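Workshop notebook, August
Crazing on the white Ponance body, second round

Opened the small kiln at 7.40 this morning. It had dropped to a temperature where I could handle the shelves with thin gloves, so I unpacked it straight away and stood the tiles on the windowsill in firing order. All 92 came out. One from the bottom shelf had stuck to its stilt and lost a corner when I pulled it off, but the face is good and it can still be read.

To recap for anyone coming to this page first: the tin white that Wilson mixes for the tableware crazes on the new body. It never crazed on the old one. We changed bodies when Odera stopped carrying the old clay, and the first batch of bowls looked perfect for a week before the lines started. By the end of the second week you could see them from across the room if the light was low. The shop sent back the lot.

Round one was a shake-up of the cooling. We slowed it, we sped it up, we left the lid shut until the following afternoon. All of the tiles crazed. The slow ones took longer to do it and that was the only difference I could find. I've left those pages in the book, but I wouldn't spend any time on them.

For round two I changed two things, flint in the glaze and the temperature of the biscuit firing. The glaze firing stayed where it always is, 1045 with a short soak. Elibariki wanted to try that higher as well and I said no, one more variable and I would lose track of what had done what. We can do it in the next round if there is one.

Mixing

Base is Wilson's white as written on the card inside the cupboard door, no changes. I made up one large bucket of it, sieved it twice, and divided it by weight once it had settled and been stirred back. Flint was weighed dry and added to each jar in steps, jar A having none and jar F the most. Jar F was so thick that it needed extra water before it would pour. I let it down until it matched the others on the dip stick, but it is possible the coat on those tiles is a bit thin. Pendo noticed this too when she was waxing the backs and wrote "F thin?" on the lid.

Each jar was stirred for a full minute before dipping and again after every fourth tile. The flint drops quickly in this glaze. If you walk off to answer the phone you have to start again from the bottom with the stick, and I did have to do that once, on jar C, tiles three and four. They look the same as their neighbours.

Tiles are the usual L shape so the foot stands up by itself. Letter for the jar, then a stroke for the low biscuit or a cross for the high one. Iron oxide on the foot, brushed on before dipping. A few of the strokes have smudged, and where I wasn't sure I compared the weight in the hand and the colour of the clay at the break. The high biscuit is noticeably less pink.

Biscuit firing

Low set went in with the ordinary production load. High set went into the Fukach on its own, cones on the top and bottom shelves. The bottom cone had only just started to lean when the top one was flat, so the Fukach is still uneven and the elements want looking at. Tayla has the meter at home and will bring it in.

I soaked a tile from each set overnight and weighed them before and after. The low set drank a good deal more. The high set still takes up water but slowly enough that dipping is a nuisance, you have to count to eight where I would normally count to three, and even then the coat takes a long time to lose its shine. Warming the tiles on top of the kiln first helped a lot. Sabine says she does this with everything and is surprised we don't.

What came out

Read at 9.00 with the lens and a smear of black ink, wiped off with a damp cloth. Ink stays in any line too fine to see otherwise.

Low biscuit, jars A to C: crazed already, big open net on A, closer to single lines on C.
Low biscuit, jars D and E: clean under the lens.
Low biscuit, jar F: clean, but the surface has gone dry and slightly rough, like an eggshell. Not usable for anything that gets eaten off.
High biscuit, jar A: crazed, but only on the thick edge at the bottom of the dip.
High biscuit, jars B to E: clean.
High biscuit, jar F: as the low one, dry.

So the hotter biscuit does part of the job by itself and the flint does the rest. That is what the books say should happen. I was pleased to see it on our own clay.

None of this counts until the tiles have been through the steamer. A glaze that looks sound on the morning it comes out can craze a month later when the body has taken up damp from the air and swelled, and I'm fairly sure that is what happened to the bowls. The steamer hurries that along. Nearly 30 tiles are going in, some from every jar and both biscuits, and the rest stay dry in a drawer for comparison.

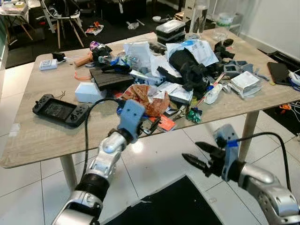

Does more flint always stop a glaze from crazing?

Only up to a point. Flint lowers how much the glaze shrinks as it cools, so it sits less tightly stretched over the clay, but the glaze has to melt the flint for this to work. Past that point the extra stays undissolved, the surface goes dull, and you may go on to get shivering, where the glaze is squeezed so hard that it flakes off at the rims.

I went looking for shivering on the jar F tiles for that reason. Ran a thumbnail hard along every edge and tapped each one with the back of a spoon. No flakes. I did the same with E, where it matters more, and those edges are sound as well. I would still like to see E on a real cup with a thin rim before trusting it, as a flat tile with a thick edge is a forgiving shape.

Steaming

Used the old pressure cooker with the trivet, tiles stood on edge and not touching. Wilson timed it. Three runs, left to cool fully in between with the lid on. After each run, ink and lens again.

Run one: low D showed a single line across one corner on two of its tiles. Everything else that started clean stayed clean.
Run two: low D gone properly, a net over the whole face. Low E had one line, very fine. High B had the start of something at the bottom edge. I couldn't decide whether it was a craze or a scratch from the trivet, and neither could Elibariki.
Run three: high B was a craze. Low E worse. High C, D and E all clean.

I have taped one tile of each to the facing page, except low F, which fell behind the sink.

Colour and feel

High C is the nearest to the old white. D is very slightly cooler and a shade less glossy, and E more so. Sabine picked C out of a mixed row without being told which was which, and then picked D as "the same but in a bad mood". Pendo preferred D. The pinholes we used to get around handles may well be worse with the higher biscuit, though there is no way of telling that from a tile.

The painted decoration is the other worry. The cobalt on high D had softened at the edges less than it does on the standard glaze, so the brush marks stay sharper. Tayla likes it for lettering. For the leaf pattern it looks a bit mean and I think she would have to load the brush more.

Cost

The high biscuit takes longer and uses more electricity. I haven't got a proper figure. The meter reading from the Fukach is no help as it was not a full load, and the reading I took at the start was off the wrong dial. Whoever fires the next one, please take the reading from the left-hand meter and write it on this page.

The Kodero order is for 42 bowls and they want them in the old white. They have seen the crazed ones and were decent about it. I would rather be late with these than send out another lot that comes back.

To do

Mix a full bucket of C and a half bucket of D. Label both on the side as well as the lid.
Throw six cups with thin rims, high biscuit, three in each.
Two of the cups to be used here every day for tea and washed as normal. Elibariki has offered. He must not put them on the shelf and forget them.
Elements in the Fukach: Tayla, with meter.
Ask Odera if the flint we get now is the same mesh as last year's. The bag is printed differently.
Drawer tiles to be looked at again at the end of next month, with ink.
Retrieve low F from behind the sink.

Added at 4.15: Wilson has found his notes from when he first made the white, and there was more flint in it then. He took some out to get it glossier on the old clay. The original amount falls between our C and D. I'll mix a small jar of that too and put it through with the cups.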